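4. Recording Your First Vocal Track

Do this after the level check in section 3. Skip it and you'll be back here anyway.

4.1 Plug the mic into input 1 on the Wevden. Gain all the way down first.

4.2 Open Sovalham, new session, tempo 80. Click on. 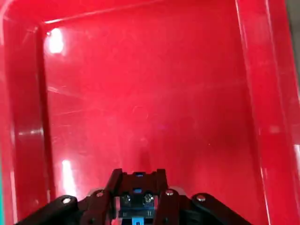 Red bin, inside.

4.3 Low cut to 106 Hz. Quiet or mumbly singers -- leave it off, you want the chest in there.

4.4 Sing the loudest line of the song. Bring gain up till the meter sits in the yellow. Red = back off.

CAUTION: Headphones on before you arm the track. Open speakers will feed back, and its loud.

4.5 Arm, hit record, do the whole song. Don't stop for flubs. Three takes minimum.

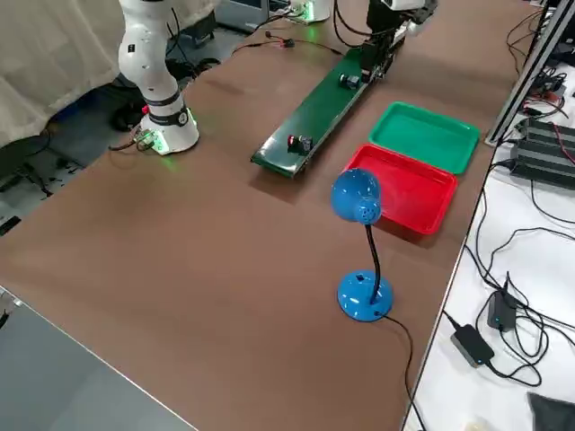
Mthembu adds that three is too few for harmonies, and that the double should be sung standing a step further back from the mic.

4.6 Pick a take. Mute the others, dont delete.

4.7 Reverb send to 25, decay 700 ms. More than that and the words go.
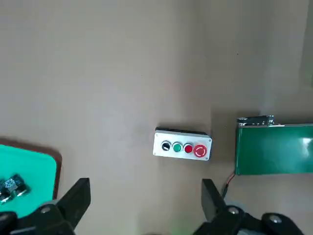
4.8 Bounce to the Oltmont folder. Name it song-take-tempo.

NOTE: Bounce sounds thin? Check the low cut again. Then the cable.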